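The Night Train to Nuvirmont

Part One: Platform 2

Isamu Amano had wanted to ride the night train to Nuvirmont ever since he was five, when his grandmother showed him the route on a tea towel. It was a very good tea towel! The line ran up one side in red stitching, looped three times round the mountain, crossed the gorge at Sidach and finished at a little embroidered star, and he used to trace it with his finger while the washing-up went cold.

Now he was sixty-three, with a new rucksack and a ticket he had checked so often that one corner had gone soft, and there it was at last, standing at the platform with all its lamps lit. Dark green carriages! Brass handles! A guard with a proper whistle!

"First time?" asked the guard.

"Does it show?"

"You've photographed the buffers, sir."

He had, twice. He climbed aboard, found his compartment, and discovered that the seat by the window was his and the one opposite belonged to a woman called Xue, who was already in her slippers and had brought a cloth for the table.

"You can't eat on bare wood for eleven hours," she said. "It gets into your mood."

Isamu thought this was quite the most sensible thing he had ever heard, and told her so.

Part Two: The Loops

They left in snow, fat slow flakes that came sideways once the train picked up speed. Xue had made the trip every December since her sister moved up the mountain, and she knew all of it by sound. "That's the sawmill," she would say with her eyes shut, or, "Now we're over the river, listen, it goes hollow." And it did go hollow, a lovely deep drumming that came up through the soles of his shoes.

At Lillari the train stopped to take on a second engine. Everybody got down to watch, stamping about in the cold and cheering when the couplings met (the driver took a bow, which Isamu felt was only right). A boy was selling hot chestnuts out of a pram. Isamu bought far too many and shared them with the whole carriage, and that was how he met the two brothers with the cello, and the retired dentist, and the dog.

Then came the loops. Round they went, climbing all the while, and on the second turn he looked down and saw their own track below them, shining, with the lights of Lillari no bigger than a pinch of salt.

"It's just like the tea towel," he said. He had to explain that, and it took some time, and Xue passed him the sweet things out of her bag while he did it.

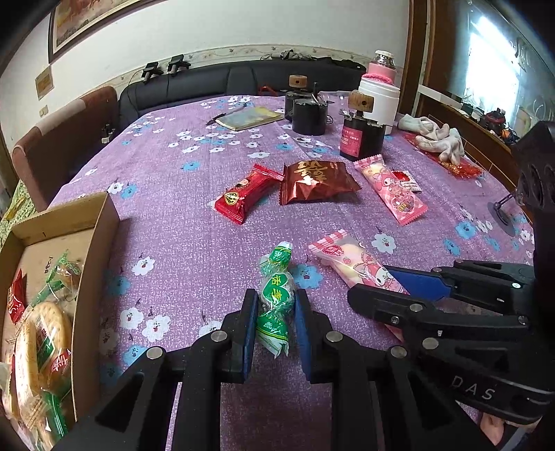
Part Three: Sidach

He meant to stay awake for the gorge, and he very nearly didn't. Xue kicked him on the ankle with her slipper.

"Up! Window!"

The bridge was 300 metres long and the train took it at a walking pace. The snow had stopped. There was a moon, and far down beneath them a thread of river with ice along both banks, and one of the brothers had started on something slow in the corridor. Isamu pressed his forehead to the glass and left it there until the far side.

"Well?" said Xue.

"She never got to see it," he said. "She stitched the bridge in blue. It's grey."

"It's blue in the mornings. You'll see it on the way back."

He hadn't thought about the way back at all! A whole second journey, in daylight, the same line unrolling in the other direction. He sat down, took the last chestnut, broke it in half and gave the dog the larger piece.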